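Watering through the dry spell

31 July 2018

It rained in Vallthorpe last night, enough to wet the path and leave a brown line along the gutter, and by breakfast the ground was as hard as before. I put a trowel into the bean bed to see. The top was dark to the depth of a fingernail and under that it was dust.

I have had several emails asking how the garden is doing, so I will put it all down in one place. The short version is that the vegetables are mostly alive, the lawn is not, and I have learned more about moving water from one place to another than I meant to.

We don't have a hosepipe ban yet, but the water company has sent a letter asking everyone to go easy, and I have stopped using the hose. Everything now gets watered with cans. The tank by the shed holds 300 litres when full and it has not been full since spring. When it ran dry I started carrying washing-up water and bath water down from the house, which works well enough if you don't mind the stairs. Our bathroom is on the first floor. A full can in each hand is quite heavy, and I have spilled a fair amount on the carpet.

I keep a bottle of drinking water by the back door now as well. I got a bad headache the first week of the heat and did not connect it with being outside from six in the evening until dark without a drink.

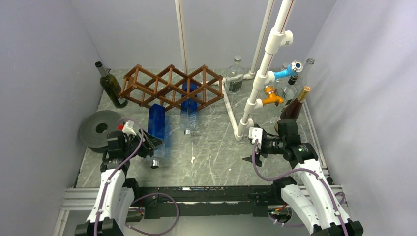

A blue bottle on its side, silver cap towards the front.

What to water is the main question. I had been giving everything a little every evening, which is what my father did, and the tomatoes were splitting and the courgettes were sulking. Tarmo Mägi two doors down has a much better plot than mine and he waters each bed properly twice a week and then leaves it alone. He pours slowly at the base of the plant, goes off to do something else, and comes back and pours again. The first lot opens up the soil and the second goes down. I tried it on half of the beans and left the other half on my old routine. After ten days the half on his routine was clearly ahead, so I have changed over.

Things I have given up on: the lawn, the sweet peas, the pots along the front wall, and the lettuce, which bolted in one hot afternoon and tasted like aspirin. Things that get water whatever happens: the beans, the tomatoes, the squash and the young pear tree. The pear went in last October and has very little root to speak of. I made a ring of soil round it, a hand's breadth high, and I fill that up and let it sink in. It dropped some leaves at the start of the month and I thought I had lost it, but there is new growth at the top.

The potatoes had to be lifted early. They were small and there was scab on a lot of them, but they peel all right. The onions have done best of anything in the garden. They went over at the neck by themselves and I had them drying on the shed roof in a couple of days, when in most years I am fussing about with trays in the spare room until September.

I have also been mulching. I was against it for years on account of slugs. There are no slugs this year, or none that I have met, so I put down grass clippings while there was still grass, and then cardboard with old compost on top. Grímsdóttir's book on dry gardens says to water first and mulch second, and I can confirm that doing it the other way round is a waste of an evening. The can just runs off the cardboard and onto your shoes.
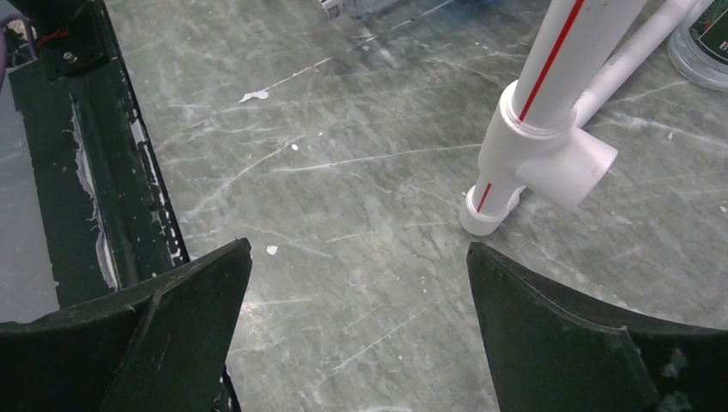 The next job is collecting from the back roof of the house. At the moment the shed roof feeds the tank and the shed roof is tiny. The back of the house is where the water really is, when there is any, and all of it goes straight down the drain. I went to Sarkis for fittings and came home with a length of white plastic pipe, much like the piece in the picture but without the red stripe, and I rather wish I had the stripe. Keeping a plain pipe from turning in your hands while you mark it for cutting is harder than it sounds, and a straight line down the side would have told me when it had moved. I ended up drawing one on with a felt pen and a batten. The first cut was still crooked. The second was fine.

I haven't connected any of it yet. The diverter that goes into the downpipe is a Pirico one and the instructions assume a round pipe, and ours is square for the top half and round for the bottom. There is an adaptor that comes out in the middle, behind the honeysuckle, and I don't want to cut the honeysuckle back hard in this weather. I may put the diverter lower down and accept that the tank will not fill to the top. It would still be better than what I have.

I did the sum on the back of an envelope. With a second tank on the house side, and a wet week or two in autumn, I would go into next spring with 900 litres put by. That sounds like a lot until you are carrying it. At the rate I am going now it would last the vegetables a bit over two weeks. Still, two weeks in June would have saved the sweet peas.

A second-hand tank turned up quicker than expected. Yuto Minami, who I know from the seed swap, was getting rid of a big plastic one that had been behind his garage for years. He wanted £100 for it and then wouldn't take the money when he saw the inside. I have scrubbed it out with a yard broom from a stepladder, leaning in head first. There was a very old tennis ball and a good deal of black sludge, and the sludge went on the compost heap. It needs a new tap and a lid that fits.
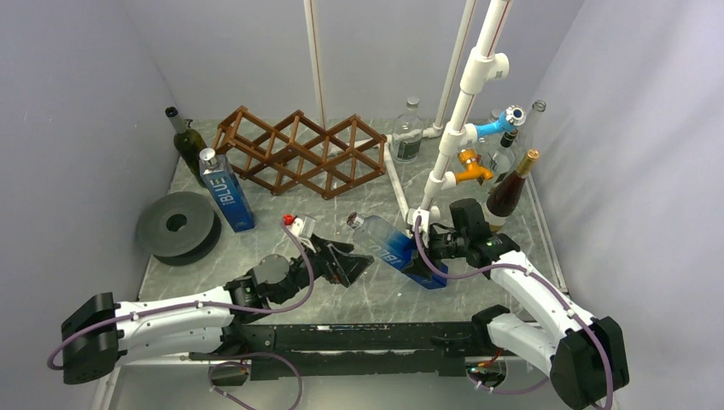 Grey marble-patterned top, with the purple cable looping up on the left.

A few people asked about grey water and whether it is safe. I can only say what I do. Bath water and washing-up water go on the squash, the pear and the beans, on the soil and not on the leaves. I don't put it on anything I would eat raw, and I don't keep it overnight, as it smells terrible by morning. Water from the washing machine I leave alone. We also changed to a plainer washing-up liquid, which does not clean the frying pan as well.

The birds are finding it hard too. I have put out a roasting tin with a stone in it, down by the compost, and it gets topped up when I do the cans. Blackbirds mostly, and a hedgehog after dark. The wasps use it as well, so I have moved my chair.

Next week I am sowing the winter salads in trays in the shade on the north side, and I will wait for proper rain before they go out. The leeks should have been planted already. They are standing in a bucket looking like string. If anyone has planted leeks into ground this dry and had them take, please leave a comment and say how you did it. I have half a row's worth I can afford to lose, and I will try it on those first.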